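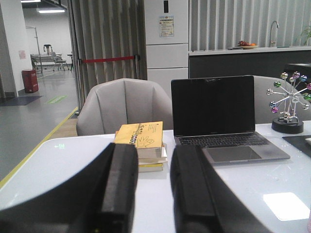
Re: [bench-list] Equipment requests for the January order

From: Phúc Quách
To: bench-list

Thanks to everyone who sent requests. Tuấn's message is copied at the bottom for people who joined the list after it went out. I have answered his points in the order he made them, then added two items of my own.

Gripper fingers

Agreed, we buy spares. My request is two full sets of the flat black fingers, the same pattern as now, from Skovport. Please don't order the narrow type to try them out. If we change the finger shape halfway through the desk tasks we have to redo the grasp settings for everything, and I would sooner do that once, in the summer, when there is time.

Skovport quote 316 for a set, delivery included. Two sets comes to 632. Nghĩa has the part numbers.

Wrist cameras

Tuấn asked for one spare. I have put down two. The fingers take up a good part of the wrist view at the bottom, and we have been talking about a wider lens for months. My suggestion is that one spare is the same model and the other is the wide one from Juteo, so that we can compare them on the same task before anyone asks for a full set. I don't have a price for the Juteo lens yet. Bogdan, could you get one in writing? The last one they gave us over the phone changed when the invoice came.

Table and lighting

I know several people want the table kept as it is. It is a nice table. But the white top is glossy and the ceiling lights show up in it, and the desk camera picks up the same spots. Look at the right of the holder in this one.

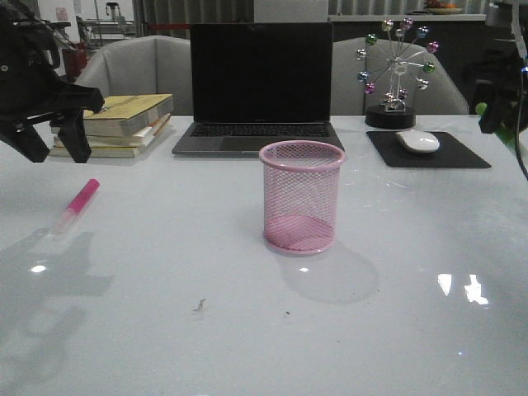

Desk camera, pen holder and marker task.

We have two ways to deal with it. A matt covering for the top would cost 125, cut to size. Diffusers for the ceiling lights would cost more, and building services would have to fit them. I propose we buy the covering and leave the lights alone. Tín thinks we should keep some runs on the bare top, because plenty of real desks are shiny, and I agree with him. The covering should be one we can lift off again, so please nobody order the self-adhesive kind.

The second arm

This is the large item and the one I expect replies about. Tuấn wants a service contract for both arms. Pleser offer one at 3000 a year for the pair, or 2000 for a single arm. I have put the pair in the draft. It is a lot of money for something we may not use, but an arm out of action for a month in spring would hold up three people, and a call-out without a contract is charged by the day plus travel. If anyone has had a different experience with Pleser, please say so on the list and not only to me.

Desk objects

A small thing, but it goes in the same order. I would like duplicates of the light things we pick up most: mesh pen holders, markers with caps, a few paperbacks. The pink holder is a good object for us. The mesh is hard for the depth camera and the holder can be set upright or laid on its side, so you get two tasks out of one cup. If it gets bent we can't compare new runs with old ones, and I don't know whether the shop still sells that colour. Please buy several at once from the same place.

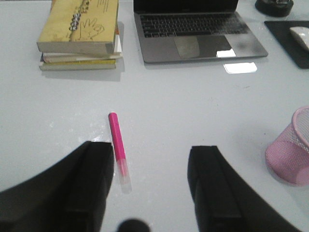
Wrist view with the fingers open on either side of the marker. Holder on its side at the right.

The laptop and the mouse don't need replacing. They are there as things to avoid.

What I need from you

Anything missing from the list, by the end of the month. Supplier and price with each item, please, and whether it can wait for the summer order. I will send the total to finance when Bogdan has the Juteo price.

Phúc

----- Original message -----
From: Tuấn Đàm
To: bench-list
Subject: [bench-list] Equipment requests for the January order

Hi all,

My list for the desk bench:

Spare fingers. The set on the left arm will want changing before long and we have none on the shelf.

One spare wrist camera, same model.

Something done about the reflections. I don't mind what, as long as the table stays the same height.

Service contract for the arms. We said last year we would look at it and then the order went in without it.

I would also like a proper cable guide for the left arm. The cables hang off the top of the gripper and I have to watch them when it reaches across. Nghĩa may be able to print one, in which case take it off the list.

Tuấn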